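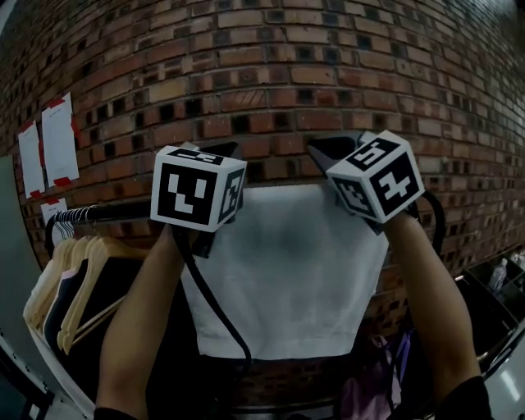 What is in the Molon collection?
It holds 600 short texts about old brick walls in one town and its villages, each text written by a person who lives near the wall or works on it.

Molon wall notes, README
Last change of this file: 2021-05-24
Maintainer: Zoltán Erdős

Why we made it
In our town the municipal archive keeps good papers on churches and on the two mills, but almost nothing on ordinary garden walls and yard walls. When a wall is repaired, the knowledge of its mortar and its bond usually goes away with the mason. Dionysis Moschos started to write such things down in a notebook, and later we asked other people to do the same. The collection is the typed form of these notebooks, with small corrections of spelling.

Contents
notes.csv – one row for each text
walls.csv – one row for each wall, with street name and the nearest house number if the owner agreed
terms.txt – list of local words for bricks, joints and tools
changes.txt – what was changed after the first release in April

Columns in notes.csv
note_id: a number, never used again if a note is removed
wall_id: connects to walls.csv
writer: initials, or "anon" if the writer asked for it
lang: language of the original note
text: the note in English
text_orig: the note as it was written, empty if the original was English
bond: running, header, Flemish, English, mixed, unknown
mortar: lime, cement, both, unknown
shape: straight, curved, stepped, unknown
checked: 1 if a second person went to the wall and compared, otherwise 0

The column "bond" was the most difficult. Many writers use the word "Flemish" for every wall which has headers and stretchers in the same face, also when the order is not regular. We kept the word in the text but in the column we put "mixed" if the checker did not agree. For curved walls please be careful. On a tight curve masons often laid only headers, so "header" there does not mean the same building tradition as in a straight wall.

"Mortar" is judged by eye and with a fingernail. No laboratory work was done. A wall with lime inside and cement pointing outside is "both".

How the notes were collected
Every writer received the same sheet with 6 questions and could leave any of them empty. Sugeng Krishnan typed the handwritten sheets. Poonam Dhillon translated the notes which were not in English and marked doubtful places with a question mark in square brackets. Leonidas Zacharopoulos went to the walls for checking, mostly on foot, and he also took care of the list of terms. He checked 45 walls before this release. The others have 0 in the column and you should treat them so.

Known problems
Dates of building are often family memory. "Built by my grandfather" can mean that he repaired it. We did not turn such sentences into years.
The district Gurkar has more notes than the other districts, because the school there gave the sheet to parents.
In walls.csv there are 2 entries for the long wall at the old Sotiropoulos brickyard. It was entered once from the street side and once from the yard side. We have left both, the notes speak about different faces.
Semicolons inside the texts were not always escaped in the April release. This is repaired now, so please download again if your rows are broken.
Some writers measure in bricks and some in centimeters. No conversion was made.

What it is good for
Local history, teaching of masonry words, comparing how people speak about repair. It is not suitable as a survey of the condition of walls, and please do not use it to decide if a wall is safe. For this you need a mason or an engineer at the place.

Reading the files
All files are UTF-8 with comma as separator. Some spreadsheet programs change note_id into a date when opened by double click – use the import dialog and set this column as text. The typing tool Arero, which we used for the sheets, is not needed for reading.

License and thanks
Free to use with mention of the Molon wall notes. If a writer asks us to remove a note, we remove it in the next release and write the number in changes.txt. Corrections are welcome, please send the note_id together with the correction.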